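Petberg Tenants' Association
Minutes of the March general meeting

The meeting opened at 7:05 p.m. in the ground floor lounge. Rowena Macapagal chaired. Minutes of the previous meeting were read and approved with one correction: the laundry room hours should read 8 a.m. to 10 p.m.

1. Money
The balance in the association account is $2,885. The only payment since the last meeting was for printing. The deposit for the summer cookout has not been paid yet and will come out of next month's balance. There were no questions.

2. Heating, north stairwell
Tripathi, the heating contractor, replaced the valve on the second floor landing. Residents on floors two and three report the radiators are working. The fourth floor is still cold in the mornings. Rowena will ask the building office for a date for the return visit and post it by the mailboxes.

3. Bike storage
Two quotes were received for wall racks in the basement. Tenon quoted for wood racks, Vavar for steel. The Vavar quote is $300 higher but includes installation. Several members asked whether the racks would hold bikes with child seats. The item was tabled until both firms answer in writing. Until then, bikes may stay in the back hallway as long as the fire door is clear. Anything chained to the handrail will be tagged.

4. Paper recycling
The building office has asked again that paper be kept apart from bottles and cans. The last pickup was refused and the carts sat at the curb over the weekend. Members discussed keeping a small bin for paper inside each apartment and emptying it downstairs. Pizza boxes go in the trash if they are greasy. Shredded paper has to be in a closed paper bag. A new sign for the cart area was approved, in English and Spanish.
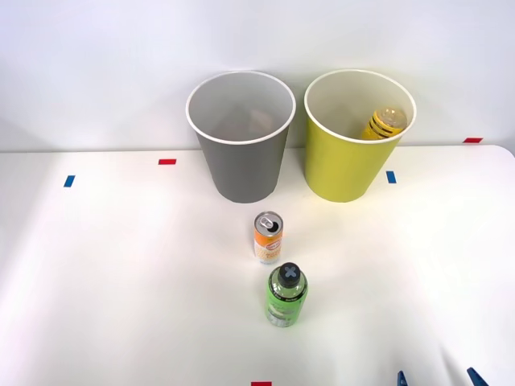 5. Courtyard
The bench by the east gate has a loose slat and has been turned to face the wall so people don't sit on it. Repair was approved. Planting beds will be assigned by sign-up sheet, one bed per apartment. Anyone who had a bed last year keeps it if they sign before the end of the month. Hoses must be drained and hung up after use.

6. Other business
A resident on the third floor asked about noise from the garage door after midnight. The office says the motor is on order. Package theft was raised again. No action taken.

The meeting closed at 8:20 p.m. The next meeting is in April, same room, 7 p.m.

2 comments | Share

Recent items
Laundry room: new card reader
Courtyard bed sign-up sheet
Minutes of the February general meeting
Parking during street cleaning

Contact the association | © Petberg Tenants' Association | Back to top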